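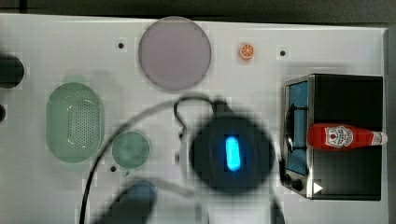
The Kitchen Report: Still Doing Our Own Dishes

Every year around the holidays somebody writes in to ask whether the robots are ready to clear the table. Sat 25 December falls in this issue's window, so the mail came early, and most of it came from people who are hosting.

The short answer is no. The longer answer is no, but have you seen one with an orange slice?

Setting out a toy kitchen and asking an arm to tidy it has become the standard way to find out where things stand. You get a plate or two, some play fruit and a stove that will never heat anything. A four-year-old would finish the job and then wreck it again for fun. An arm has to work out which round thing is the plate and which is the fruit, get its fingers on either side of the fruit, and let go at a sensible height. Letting go is harder than it sounds. I have watched a strawberry leave a table at real speed.

Ekow Ayaaba, who tests this sort of setup at Dankwa, keeps a log of attempts and was kind enough to let me read it. He is at 3223 and counting. His favorite entry from May says, in full, "Put apple on plate. Took apple off plate. Stopped."
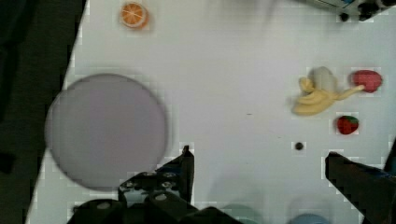 Fruit is where the good news is, such as it is. A banana gives a gripper something to pinch, and an apple at least stays apple-shaped. Plates are another matter. A plate lying flat offers nothing to hold but a thin rim, and most two-fingered hands go at it the way I go at a contact lens. Ekow's group managed 7 clean plate lifts out of 40 tries last month, and he told me this with some pride.

Naa Owusu, over at Kundach, thinks we ask the wrong question. She would like us to stop wondering when a machine will do the whole kitchen and start asking which single chore we'd pay to be rid of. Her vote is putting the colander away. Mine is whatever is at the back of the fridge, and I notice no lab has volunteered.

Shop floors are further along, mainly for the dull reason that a bin of parts is in the same spot on Monday as it was on Friday. My kitchen has never once been the same twice, and I have teenagers to thank for that.

Next issue: Naa has promised me a look at laundry. Bring your own socks.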